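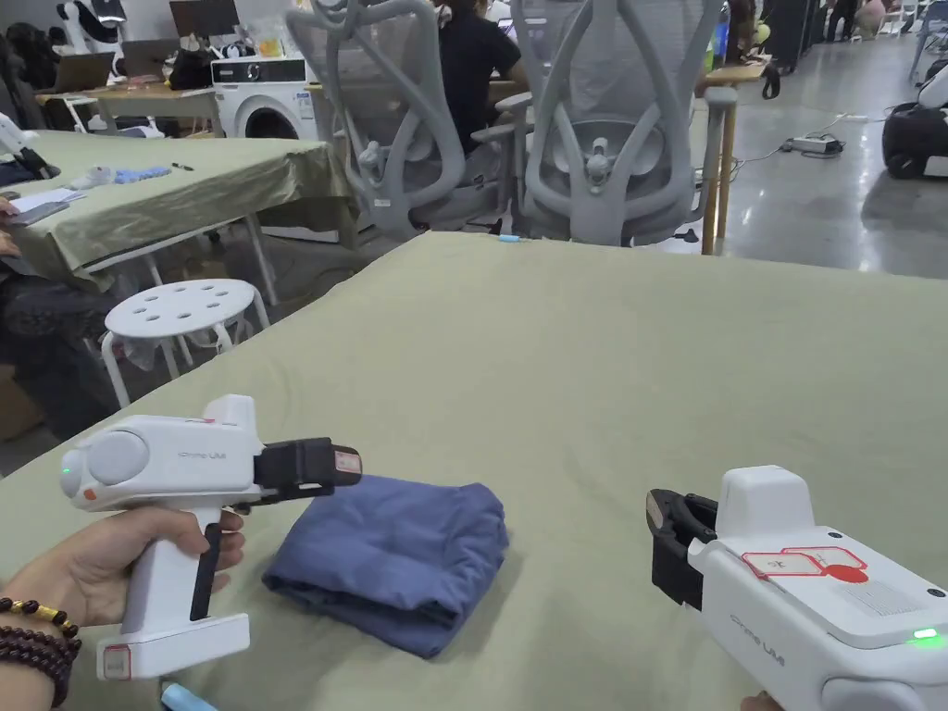
Fig. 1: Blue-grey fabric folded on the green table.

Folding project: what we did and what I'd change

I picked laundry folding for my project mostly because I'm terrible at it. My drawers at home look like someone threw everything in from the doorway (I did), and I wanted to know whether a bit of practice makes a pile of shirts come out any neater. My supervisor, Capucine Chevalier, said fine, as long as I wrote down the method before I started and stuck to it. I mostly stuck to it!

Raphaël Tessier and I wrote the method together over a very long lunch. Spread the shirt flat, sleeves out. Smooth from the collar down. Bring one side in to the middle, lay the sleeve back along it, do the same on the other side, then fold the bottom up in half and in half again. It sounds like nothing written out like that, but we argued for ages about whether the sleeves should go in first. Raphaël's mum does sleeves first. Mine doesn't fold at all, she hangs everything.

We set a target of 200 folds and got there, spread over five afternoons. After each one we gave it a mark for straight edges and another for whether it held together when you picked it up. The second mark was brutal. A shirt can look lovely lying there and then flop open the moment you lift it, and in the first two sessions that kept happening to me.

The cloth on the table made more difference than I'd expected. On a bare top the shirts slid about whenever I pulled a sleeve straight, and with a cloth down they stayed put. The downside is that the cloth itself wrinkles, and if you don't pull it flat between goes you end up smoothing the same crease over and over thinking it's in the shirt. I lost a good part of one afternoon to that.

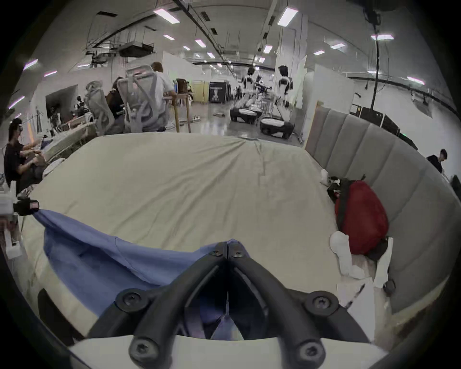 Beds were my other big idea, as that's where most people I know do their folding. There's loads of room and you can put the finished ones straight down next to you, which I loved. The trouble is the give in the mattress. Press down to sharpen a fold and the whole lot sinks, so the edges come out rounded and a bit sad. Loan Ngô read my first draft and asked whether a firmer mattress would fix it, and I don't know! I only had the one to try.

My marks for straight edges went up steadily until the fourth session and then stuck. Raphaël's started higher than mine and hardly moved, so either he was already good or the method suits people like me who had no habits to get rid of. With only two of us I can't really say which.

If I carry on in September I'd like to add long sleeves and a fitted sheet, though I'm slightly scared of the sheet.
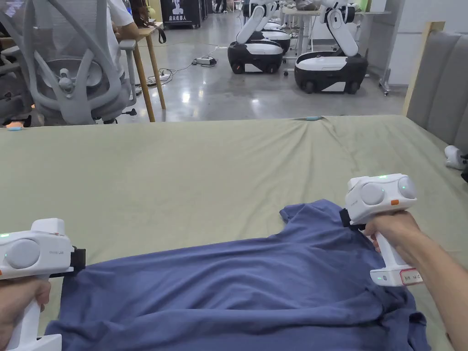

Does it matter if the T-shirt is a bit creased before you fold it?

Small creases are fine, but smooth out anything bunched up near the side edges first, as it makes the folded shirt lumpy and it won't stack well.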